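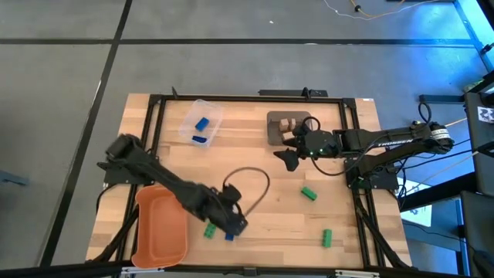
The bench with the clear bin, the orange bowl and the dark tray on the top.

Review: Mulbridge bench with butcher-block top, plus the sorting containers
By Shirley Pilkington
Jun 17, 2025

The Mulbridge is a rectangular work table with a black aluminum extrusion frame and a light wooden top. The frame comes in a flat carton and the top comes separately. We ordered ours in March together with a set of sorting containers from Ahmadpour, and both have been in daily use since then. The review covers the table first and the containers second.

Delivery and assembly

The top arrived wrapped in cardboard with foam corners and had no dents. The frame carton had a split along one side, and one bag of T-nuts had opened inside it. All the nuts were still in the carton.

Assembly took two of us most of an afternoon. Bjarke Hauksdóttir did the legs while I sorted hardware. The printed instructions are fine up to the point where the perimeter rails go on. After that the drawings show the brackets from underneath without saying so, and we put the first two on backward. If you are building one, lay the top face down on a blanket and read the drawings from that side. They make sense then.

You need a set of hex keys with decent handles. The key supplied in the box is short and hard on the fingers, and it rounded off slightly by the end. I would also get a small square. The extrusion is cut accurately, but the corners will pull out of line if you tighten one side fully before the other. Leave everything finger tight, check the corners, then go around once.

The surface

The grain is the butcher-block kind, in a pale color. Small bright parts show up well against it, and for sorting work I care about that more than anything else on the spec sheet. We had a gray laminate table before this one, and dark pieces disappeared on it by late afternoon.

The wood comes oiled but not sealed. I put on another coat before we used it and a second one a month later. Coffee left overnight made a ring that came out with fine sandpaper and more oil. Marker ink does not come out. There are a few scratches by now, all shallow, and they run with the grain, so they are hard to find unless the light is low.

I have no complaints about flatness. A block set on its side stays there. The edges are only lightly eased, though, and if you rest your forearms on them for a long time you will notice.

The frame

The black rails run around the perimeter of the top and down the legs at the corners. You can bolt things anywhere along the slots, and this is the main argument for buying a table like this over a plain wooden one. Brackets and plates slide to where you want them and lock down. We have moved ours several times and the slots show no wear that I can find.

The black finish marks more easily than I expected. A dropped wrench took a chip out of one rail, and bare metal shows there. Dust also collects in the slots. A stiff paintbrush gets it out faster than a vacuum does.

The table is heavy. On our gray carpet tiles it stays where it is put, even when someone leans on it. To move it you want a person at each end, and you want to lift. Dragging it will pull up a tile. Gernside sells a set of casters that fit the legs, but I have not tried them and I would worry about the height.

The containers

The Ahmadpour set is sold for classrooms and workshops. We use it for toy bricks and small blocks, in green and blue and a few other colors. The clear bin is the one I like best. It has rounded corners, so you can sweep the last pieces out with a finger, and the walls let through enough light to see whether anything is left inside. It is not crystal clear. The plastic has a cloudy look, and you can make out a color through it more easily than a shape. For our purposes that is enough.

The orange one is useful for a different reason. It is easy to see from anywhere in the room, so it became the place where finished pieces go. Newcomers find it without being told twice. The rim is rounded and comfortable to hold.

The dark tray gets less use. Blue blocks are hard to pick out in it under our lights, and I would have preferred a white one. It does fine for hardware.

None of the containers have lids. If you carry bricks from room to room you will want something else for that. They also have smooth bottoms and will slide on oiled wood if you bump them. A bit of shelf liner cured that for us, but I took it off again in the end, as it left a tacky patch on the table.

Cleaning is simple. Warm water and dish soap, then air dry. The supplier says the dishwasher is fine on the top rack. I ran the clear bin through once and it came out slightly duller, so I went back to washing it by hand.
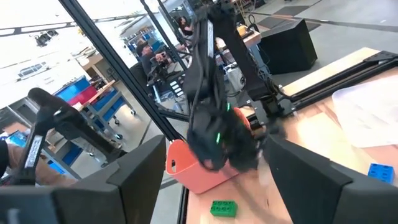
Is the wood top tough enough for toy bricks being dropped and pushed around on it all day?
Plastic bricks have done very little to ours. The studs leave faint marks when a brick is pressed and twisted, and those go away with the next coat of oil. Metal parts are what scratch it.

Compared with the Vumotau

Before ordering we looked at the Vumotau bench, which has a similar footprint and a steel frame. It is welded, so there is no assembly apart from screwing down the top, and it feels a little stiffer when you push on a corner. You cannot attach anything to it without drilling. The top on the one we saw was a thin veneer over board and had started to lift near one leg.

If all you need is a table to sit at, the Vumotau is the easier purchase. We wanted to bolt things down and change our minds later, so it was not a hard choice.

Customer service

I wrote to Mulbridge about the drawings and about the chipped rail. They answered in three days. The reply on the drawings said a new version was in the works. For the rail they offered a replacement at cost, and I turned it down in favor of a black paint pen.

They also sent 6 spare T-nuts without being asked, which I was glad of when we moved the brackets the next time.

What I would change

A longer hex key in the box. Softer edges on the long sides. Slot covers included – they are sold separately, and the dust makes a case for them. A leveling foot with a wider pad would be good for people on carpet, as ours sank in a little during the first weeks and I had to level the table again.

I would also like the option of a top that is sealed at the factory. Oiling is no great chore, but the room smells of it for a day and you cannot put anything on the wood in the meantime.

Would I buy it again

I would buy the table again, with the slot covers this time. I would buy the clear bin and the orange one again and skip the tray. Bjarke would like it noted that he prefers the tray for screws and wants it kept.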